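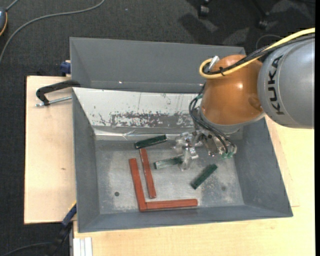
Lekon License Desk 8

License tracking and software audit tool for small and mid-size offices

Lekon License Desk keeps a record of every paid program installed on your company's computers and compares it with the licenses you have bought. If a program is installed on more machines than you have paid for, it goes on the Shortfall list. If you are paying for seats that sit unused, they go on the Surplus list. Both lists can be printed or saved as a spreadsheet.

Most offices that fail a vendor audit did not set out to copy software. A disk image gets reused, a contractor's key is left on a laptop, or an old purchase order can't be found. License Desk is made for the person who has to sort this out, usually along with three or four other jobs.

What it does

A small agent on each computer reports installed programs, version numbers and the last date each one was opened. It does not read documents, email or browsing history. Reports go to a server in your own office, and nothing is sent to Lekon unless you attach a log to a support request.

Proof of purchase is stored next to each license. You can attach invoices, reseller emails and scanned certificates. When a vendor asks for evidence, choose the vendor's name and License Desk puts the files into one folder with a cover sheet.

Product keys are checked for duplicates inside your own network. Version 8 also flags keys that were typed in by hand on a machine outside the normal install group — this was the most requested change from users of the earlier release.

License types covered: per seat, per device, concurrent, site, and subscription with a renewal date. Per-core server licensing is not supported in this edition. Customers who need it should look at Sulham, our data center product, which uses the same server and the same login.

Editions

Office: up to 100 computers, one administrator account.
Business: up to 1,000 computers, unlimited administrator accounts, directory sync.
Sulham add-on: per-core and virtual machine counting. Requires Business.

The Business edition with one year of updates is $1,470. Office pricing is on the order form. Schools and registered charities should write to the sales desk before ordering, as the discount can't be applied to a paid invoice.

Requirements

Server: Windows Server 2012 R2 or later, 8 GB of memory. The database is included.
Agents: Windows 7 SP1, 8.1 and 10; macOS 10.12 and later. There is no Linux agent.
The server needs a fixed address on the local network.

Upgrading from version 7

Existing records and attachments carry over. Custom reports have to be saved again in the new format; the upgrade guide has the steps. Agents older than the March release must be removed before the new one is installed. Customers with a current update plan can download version 8 from their account page at no charge.

Support

Phone and email support is included for the first year. Anouk Visser handles setup and upgrade questions, and Wilma Dekker handles orders, renewals and lost license files. Please have your customer number ready.

License Desk can help you prepare for an audit, but it does not replace legal advice, and a vendor may ask for its own scan.

Page last updated Sunday, June 23, 2019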